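The Cloth

The kitchen on the second floor of Clisik had always been my kitchen. I cleaned it for eight years, every evening at 6, when the office people went home to Buroddale and left their cups behind.

In August the manager called me to the small meeting room. She said that a company named Geltatar would put a robot arm by our sink, and that I would not lose my job. She said this last part twice — so I went home and did not sleep.

The first week I only watched. The arm was white and much bigger than I had imagined. It closed its two black fingers on the cloth and lifted it slowly, the way my mother lifted a wet kitten. Then it stopped and waited for something. I waited also.
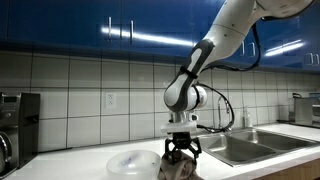 My old habit was to wipe from the wall toward the sink, in long lines. The engineer asked me to show this to him. He wrote it down, and then he asked why I fold the cloth before I start. I had no answer. I had folded it every evening for eight years and never thought about it. He wrote that down too.

By the end of the month my work had a new name, and my pay was 30 dollars more. I sat on a high chair with a tablet, and I pressed a green button when the cloth was held well and a red one when it was not. One evening I pressed 400 times. My hands did not smell of soap anymore, and my husband noticed it before me.

The other cleaner, from the Didenko building across the street, came to look. She asked if I was angry at it. I said no, but it is strange to sit down in a room where I always stood.

At 8 the engineer switched off the arm and went to get his coat. There was still a brown ring on the counter, from a coffee cup. I took the cloth, folded it, and wiped from the wall toward the sink.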